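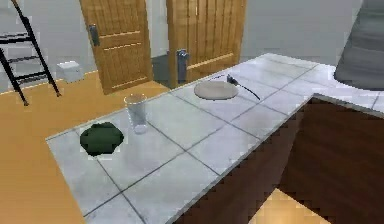 Pesquisar no blogue Pesquisar

Uma tarde na Asorier: portas abertas para quem vive de apresentações

Fui a Carnutgate em fevereiro, ao dia de portas abertas da Asorier, e voltei com a cabeça cheia e o caderno quase todo riscado. Para quem não conhece, a Asorier faz o Moulin, o programa de diapositivos que uso nas minhas formações desde a primeira versão pública (a tal que perdia os tipos de letra quando se mudava de computador, lembram-se?). Há muito que queria ver como se trabalha por lá e desta vez inscrevi-me mal abriu o formulário.

O escritório ocupa dois andares por cima de uma antiga tipografia. Subimos às duas da tarde, em grupos pequenos, e a visita começou pela equipa que trata da importação de ficheiros. Parece o assunto mais árido do mundo e foi do que mais gostei! Têm uma coleção de apresentações problemáticas, enviadas por utilizadores com autorização para testes, e cada nova versão do Moulin tem de as abrir todas sem estragar nada. A mais temida tem 213 diapositivos, quase todos com tabelas dentro de tabelas e setas desenhadas à mão. Abriram-na à nossa frente. Demorou um bocado, houve um silêncio na sala, e lá apareceu tudo no sítio, à exceção de uma legenda que saltou para cima de um gráfico. O programador que estava ao teclado apontou logo o erro numa lista, com ar de quem já tinha visto aquela legenda fazer pior. 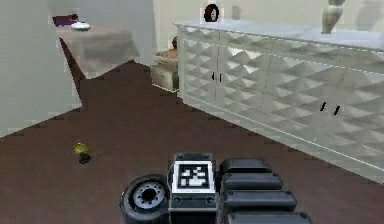
Depois passámos às transições. Eu sou do partido de quem usa uma transição por apresentação e já acha muito, mas fiquei rendida à explicação sobre o novo modo de movimento reduzido. Quem o ativa no sistema operativo passa a ver os diapositivos trocarem com um esbatimento curto, sem deslizes nem zooms, e o apresentador não precisa de mexer em nada. Perguntei se isso também valia para a versão exportada para o navegador. Vale, desde que se exporte com a opção de acessibilidade ligada, que na versão atual está escondida no terceiro separador. Pedi que a pusessem no primeiro. Pelo número de cabeças a acenar, não devo ter sido a única a andar à procura dela.

O centro da tarde foi o Gramby, o compressor de imagens que vai passar a vir incluído no Moulin. Até agora era um módulo à parte e muita gente nem sabia que existia. A ideia é simples: arrasta-se a pasta, escolhe-se o destino (projetor, correio eletrónico, página web) e ele decide quanto pode apertar cada imagem. O que mais me surpreendeu foi ouvir que os pormenores miúdos são a parte fácil. Uma porta de madeira com veios, como a que está entreaberta na imagem abaixo, disfarça muita compressão; já a parede cinzenta-clara ao lado, lisa, sem uma tomada nem um interruptor, denuncia logo as faixas onde o sombreado muda devagarinho. O Gramby procura essas zonas calmas e gasta nelas mais informação do que nas outras. Nunca mais vou olhar para um fundo liso da mesma maneira!
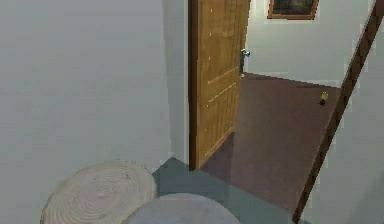

Houve a seguir uma oficina prática, e aqui a sala ficou apertada. Éramos quase 80, contando com os que ficaram de pé junto às janelas, e o acesso à rede ressentiu-se. O exercício era pegar numa apresentação nossa e aligeirá-la sem ninguém dar por isso. Levei a do módulo de folhas de cálculo, que já vem engordando desde o tempo em que eu colava capturas de ecrã inteiras para mostrar um único botão. Saiu de lá bem mais leve e, o que para mim conta mais, abriu à primeira no portátil velho que uso nas aulas da noite. Um aviso para quem quiser experimentar: guardem uma cópia dos originais. O Gramby substitui as imagens dentro do ficheiro e, nesta versão de teste, o comando de anular só recua até à última gravação.

Aproveitei para fazer a pergunta que trazia de casa, sobre as notas do orador. No Moulin, as notas continuam a aparecer num painel estreitinho, e quem escreve muito (culpada) acaba a deslizar o texto com uma mão enquanto aponta com a outra. Mostraram-me um protótipo em que as notas ocupam o ecrã inteiro do telemóvel e avançam com os diapositivos. Ainda não tem data, e percebi que há discussão interna sobre o que fazer quando se perde a ligação a meio. Por mim, que fique parado na última nota e pronto.
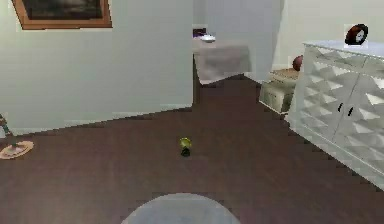 Nem tudo me convenceu. O catálogo de modelos prontos continua demasiado parecido consigo próprio: muitos títulos gigantes, pouca coisa para quem precisa de mostrar código ou uma fórmula comprida. Disse isso na sessão de perguntas e responderam que estão a abrir o catálogo a modelos feitos por utilizadores, com revisão antes da publicação. Vou mandar os meus, que são feios mas aguentam vinte linhas de código legíveis na última fila.

Gostei também muito do cantinho dos testes em projetores antigos. Têm lá aparelhos de várias épocas, alguns com as cores completamente lavadas, e cada tema do Moulin é visto em todos antes de sair. O amarelo claro sobre branco morreu ali, contaram-nos, e eu aplaudi em pensamento.

Para quem quiser ir à próxima: as inscrições fazem-se na página da Asorier e esgotam depressa. Levem o vosso portátil com a bateria carregada, porque as tomadas da sala da oficina não chegam para todos, e uma apresentação das vossas, de preferência das piores. A minha versão emagrecida do módulo de folhas de cálculo já está na área dos formandos, com os exercícios no mesmo ficheiro.

Este site utiliza cookies para melhorar a sua experiência de navegação. Ao continuar, aceita a nossa política de cookies. Aceitar Saber mais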